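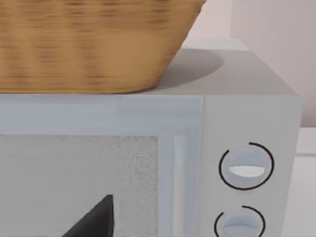
Heating oil demand eases in Fevville after a long, cold spring

Households in and around Fevville bought less heating oil last month than in any month since October, according to figures put out on May 8, 2026 by the local supplier Woltard. Deliveries came to 2000 barrels, down from 3000 the month before, and the firm says the drop is a welcome sign that people are at last able to turn their boilers down a little.

It has been a trying few months for anyone with a tank to fill, and many readers will remember the queues for delivery slots when the frost came back so late. Woltard now says most orders are reaching the door within the week - a great relief, we're sure, to the villages up the valley, where 41 homes had been put on a waiting list.
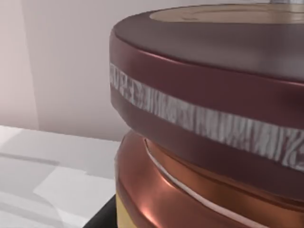 Prodberg depot to reopen

Supplies should be steadier next winter too. The Mthembu storage depot at Prodberg, closed for repairs to its pipework, is due to take its first tanker loads again in October, and will serve about 130 farms and small businesses that have been relying on lorries from the coast. Prices for the new season haven't been set yet, but customers will get a letter before the summer is out.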